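The Chair Nobody Was Meant to Sit In

Furniture and interiors, 09/11/2020

There is a particular silence that falls over a restaurant when a diner shifts in a new chair and the chair has an opinion about it. The owners of Plunder, a 38-seat wine bar in a former hardware shop, heard a lot of that silence in their first winter. They had opened with seats that photographed beautifully and could be endured for one entree.

So they did what small venues rarely do and commissioned their own. The job went to Endetti, a two-person workshop better known for church pews, and the brief fitted on the back of a wine list: comfortable for two hours, light enough to lift with one arm, and grey. The grey took longest. Endetti put up 11 samples and the owners chose the first, after a month with the other 10.

The frame is bent ash, steamed and clamped to a curve borrowed from an old Van der Linden kitchen chair that one of the makers had been sitting on for years without noticing it was any good. The original had a woven seat. Weaving was costed, briefly, and then the conversation moved on to felt.

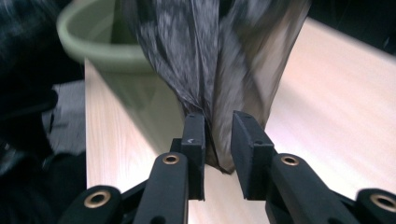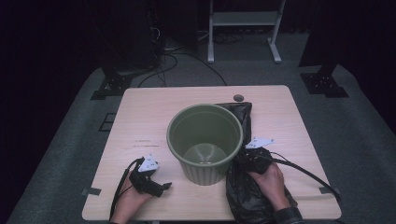

Felt, it should be said, has a mixed record in places that serve red wine. The version used at Plunder comes from Praltus, a mill that mostly makes linings for piano lids, and it is dense enough that a spill sits on top for a while, looking embarrassed, before anyone has to act. Each pad is held on by four press studs. There are 60 pads for the 38 chairs, and the spares live in the cellar beside the good burgundy, in what the owners describe as the correct order of value.

Endetti made one prototype in August and left it in the bar without a word to the regulars. By the end of the night it had been dragged to three different tables and argued over at two of them. The only complaint concerned the back rail, a touch too high for hanging a coat. It came down by a finger's width.

The finished chair weighs less than the one it replaced and costs rather more. Endetti has since had enquiries from a library and a dentist, and is making another 128 for the library. The dentist is still thinking about the grey.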